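Big June for our little perception stack. I want to talk about laundry folding, because it has eaten my whole brain and I love it. Thread!

1/ The tool is called Lekport. It takes fisheye video from hand-held grippers and turns it into trajectories a policy can train on. I write the tracking and the segment labeling. Sabine Mühlbauer writes the planner that sits on top and keeps asking me for cleaner data (she's right every time, it's annoying).

2/ Clothes on a bed are SUCH a good test. Cloth has no fixed shape, black fabric gives you almost no texture to hold on to, and a bright window can wipe out a whole corner of the view. If the tracker survives a bedroom, I trust it a lot more in a kitchen.

3/ Some views of the job, all with the tan tile mat on the bed: 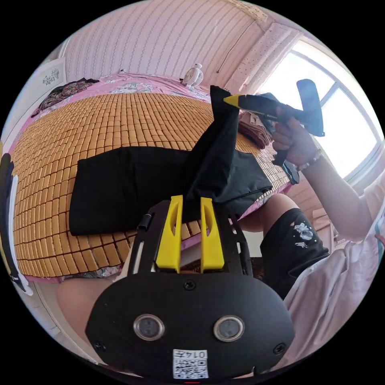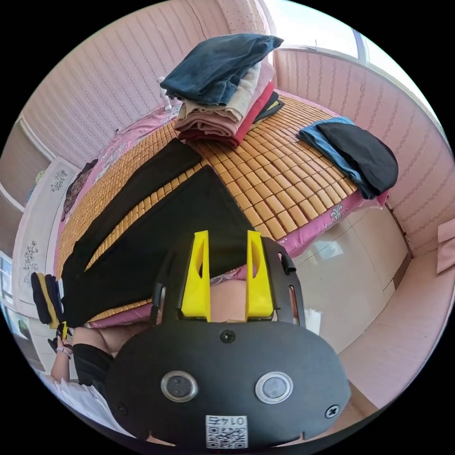
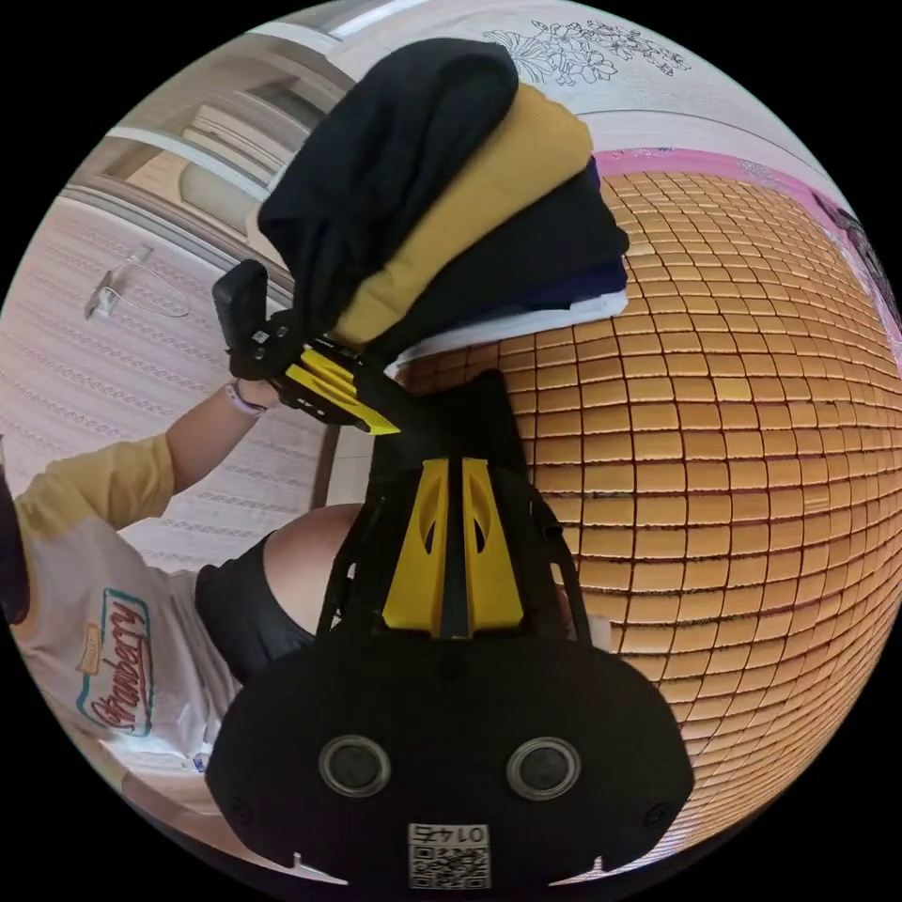 4/ What the mat does for us. I was sure that grid of little tiles would wreck feature matching. Everything looks like everything else! Then we started fitting the lens model per device and matching over longer windows, and now the mat is one of my favorite surfaces. The lines bend so hard in the fisheye that a bad calibration shows up right away.

5/ Black trousers are a different story. When one leg goes up and the rest stays flat, our old segmenter called it two garments. The new one carries the mask forward through the lift, and it keeps a single ID most of the time. I did a small dance at my desk the first time I saw it.

6/ Stacks are still hard. With a pile clamped at its lower edge, which layer do you say the fingers are holding? We label the contact and the whole stack, and leave the layers alone for now. Sabine wants layers. Sabine will get layers, eventually.

7/ Numbers for the people who like numbers: 691 clips went through the new pipeline, and 43 got kicked out by the sync check. I went through all the rejects by hand and 9 were fine, so the threshold is a bit too jumpy. Fix is in review.

8/ Also new is Proria, our viewer. Scrub one camera and the others follow, with gripper width plotted underneath. I built it for debugging and now I just leave it open while I eat lunch.

9/ Next up is getting to 1,000 clean clips and retraining the planner on lifts only, before we let it near a full fold. If you work on cloth tracking and have opinions about masks that split and merge, please come argue with me in the replies, I'm up till midnight anyway!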